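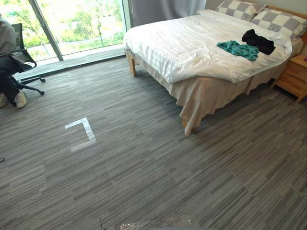 The Plustitz double duvet set consists of a white cover, a medium-weight filling and a plain beige valance to hide the base. I bought the set in March and have used it since on a bed with a light wooden frame. The cover has a plain weave and an even, matt white. It creases softly and does not hold hard lines, so the bed looks acceptable with a teal garment and a black one dropped in the middle of it. The valance is less tidy. It hangs in loose folds, flares a little at the hem, and at the window corner it leaves the bed leg showing.

3 shares – 14 comments

Use as a folding surface

Our bedroom has no table, so clean washing gets sorted on the bed. A white cover is a hard test for this, as any lint or loose dye shows up at once. Coloured cottons have left no marks that I can find after normal drying. I did get a faint blue smear from a new pair of jeans put down too soon, and it came out in one wash at 40 degrees.

The surface has moderate grip. Light knitwear stays where it is put while the sleeves are turned in. Slippery fabrics, such as lined trousers, tend to slide towards the edge, where the filling rounds over.

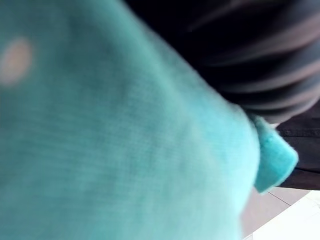 Blue-green cloth at close range, with fine diagonal lines in the texture.

Fabrics like this are the easy case. Fluff from brushed cloth is another matter, and dark grey is the worst of it against white. A lint roller clears the cover in 2 passes. Shaking it out of the window is quicker but leaves the fine fibres behind. My previous cover, a Hegyi with a sateen finish, shed fluff more readily but also showed every crease.
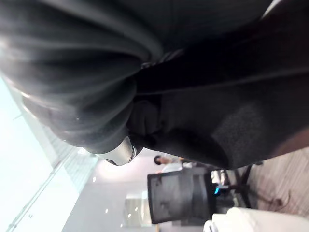 Fastenings and washing

The cover closes with press studs along the foot. They are small and stiff, and one has come loose from its tape. I have sewn it back. The inner corner ties are long enough to knot properly, and the filling has not shifted.

The cover dries overnight on an airer. The valance needs ironing if you care about its wrinkles, and the leg corner will still show on a bed of this height.

Verdict

A sound cover sold with an average valance. If Plustitz offered the cover alone I would recommend that version, and buy a longer valance elsewhere.

Wafula Mrema
15/01/2023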